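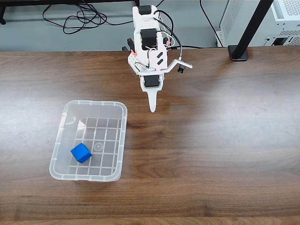
Our arm on the table, with the blue cube in its bin

Club arm keeps missing the cube, any ideas?

Posted by jumenia_robotics

Hi all! I'm in a student club and we're building a little three-servo arm for our February demo day. The job is simple (ha): go to the clear bin, find the blue cube, nudge it to a corner. We get 10 tries and it has to work on most of them. Mornings are fine, but by the end of a meeting the finger comes down in the wrong spot, always off toward the outside. Same code, same start position. I've redone the zero on all three servos twice and I'm losing my mind a little — is it the servos or is it me?

Posted by Foulkes

Probably power. What are you running the servos from? If it's the board's own 5 volt pin, stop doing that and give them a separate supply with a shared ground. Ours sagged like crazy when two joints moved together. Also check the screw on each servo horn, the bottom ones love to work loose, and then your zero means nothing. I put a pencil mark across the horn and the case so I can see if it slipped.

Posted by prulness93

I'd tape the bin down first! A light plastic bin slides every time you bump it, and then you're chasing your own container. We lost two meetings to that. After that, try slowing the moves. We went from 200 ms per step to something longer and it got way better.

Posted by tinkermom129

get better servos lol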